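# About Skiltby

Hi, and welcome to our little corner of Vernley!
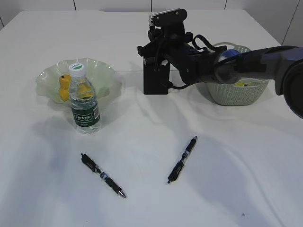
*The ruffled green bowl, a duck, a bottle of water and two pens on the white sheet.*

I started Skiltby because I kept losing pens. I know that's a silly reason to open a shop, but I'd stand at my own front counter with a delivery to sign for and have nothing to write with, and one afternoon I put a glass bowl by the door and told everyone in the house that pens, keys and loose change went in there from now on. It worked for nearly 10 days. Then the bowl filled up with everything else we owned, and I went looking for a second bowl (and a third), and I'm afraid that's how I ended up with a shop.

We sell the small stuff that lives on tables and counters - bowls, dishes, trays, pen cups, and a shelf of odds and ends that make people smile while they wait. At last count we had 248 pieces in the shop and 138 of them were glass, so please mind your backpacks in the narrow aisle!

I have a real weakness for colored glass with a wavy rim. Pale green is my favorite, and it looks good with pretty much anything you drop in it. Lemons, wrapped candy, bath toys, the mail you don't want to open yet. If you have kids, a ruffled bowl by the tub is a lovely home for rubber ducks, though I'd go for one of our heavier ones and keep it up on a shelf.

## How we pick things

Every new piece gets tried out on a table before it goes on sale. I spread a plain white sheet over the top and put regular, everyday things next to the bowl or tray, so I can get a feel for the size. A bowl can seem huge in a catalog and then turn up barely big enough for an egg! If I'm still fond of it after a week of using it at home, it goes on the shelf.

Our two house lines are Escobar, which is all bowls and dishes, and Atum, which is trays and pen cups. Atum came along in November and the long pen tray has already sold out twice. More are on the way.

## Good to know

- Returns are fine for 30 days, as long as it isn't chipped.
- Gift wrap is free. Ask for the tissue paper if it's going in the mail.
- We hold things at the counter for a week if you call ahead.
- Chipped pieces go in the basket by the door at half price, and they make very nice soap dishes.

Come by and say hello, and if you need to write something down, I've got a pen for you now.

Page updated Mar 21, 2018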